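From: Demyd Kushnir
To: Widberg Film Society list
Date: December 17, 2020
Subject: Re: [widberg-film] Symonenko's "Kamdale", restored, anyone seen it?

Oh, I have been waiting for someone to bring this one up! I watched the new restoration two nights in a row and I'd happily go again tonight. First, so everyone can follow, the message I'm replying to:

> Has anybody on the list caught up with the Collden restoration of
> "Kamdale"? I saw it once on a scratchy TV print when I was in
> college and mostly remember fog and a lot of people standing in
> doorways. A friend swears it's one of the great lost crime
> pictures. My memory says it's a slow melodrama with a good last
> reel. Who is right? And is the long version worth the extra time,
> or should I stick with the one I know?
>
> Also, does the sister really know about the money all along, or
> did I dream that?

You're both right, which is part of the fun. It is slow, and there are doorways all over it, and it's also a terrific crime picture once you give in to its pace. The robbery is over before the titles finish. Everything after that is two people trying to live in a small harbor town without looking at each other too long in public.

The TV print you saw was almost certainly the cut one. The distributor took out 308 feet, most of it from the middle, and the middle is where the sister lives! In the long version she gets a wonderful scene at the ferry office where she counts out the fare, puts one coin back in her purse, and then changes her mind and pays for a second ticket. Not a word of dialogue. When I saw that I sat straight up on the couch.
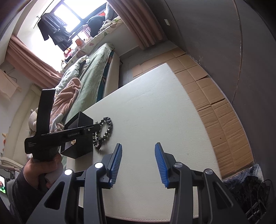
So does the sister know about the money all along?
She knows from the dinner scene on, but in the short version you'd never guess it, and I think that's why people remember her as a bystander.

Watch her at dinner. Her brother says he sold the boat, and she keeps cutting bread for much longer than anyone at that table could eat. Later she asks him what color the new owner will paint it. He answers too fast. In the cut print the bread is still there but the question about the paint is gone, so the whole thing plays as nerves.

The picture quality is a joy, by the way. I'd only ever seen the fog as gray mush and now you can tell the harbor from the sky. They worked from a camera negative for everything except reel 2, which comes from a projection print and looks rougher and darker. It bothered me for a minute or so and then I forgot it. The sound is still thin in spots, mostly the dance hall, where the band drowns out a couple of lines. Turn on the captions for that stretch.

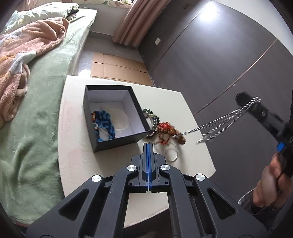
And the dance hall itself, oh my. Symonenko shoots the entire number from the coat check, so all you get of the dancing is what passes the open door, and meanwhile the detective is going through the pockets of other people's overcoats. It's funny and it's awful. You want him to be caught and you want him to find the key. My wife, who had come in only to ask about the laundry, stayed to the end and then made me go back to the start so she could see the robbery.

A few things I'd grumble about. The narrator in the first ten minutes tells us things we can plainly see. The priest is a stock figure and talks like one. And the lawyer's office is clearly the same set as the doctor's office with a different lamp. None of it hurt my evening.

The booklet has a good essay on the shoot, with a page from the ledger: the whole fog budget came to 1,343 dollars, and there's a note complaining that real fog turned up on the last day, when they no longer needed it. It also lists the shots put back, 61 in all, so you can hunt for them if you're that kind of viewer (I am).

Go with the long version, and go late at night if you can. I have the disc and I'm glad to lend it — just write me off list and tell me whether you need the booklet too, because my brother-in-law has it until after the holidays.

Also, has anyone seen the one he made right before this, with the two pharmacists? I can't find a copy anywhere.

Demyd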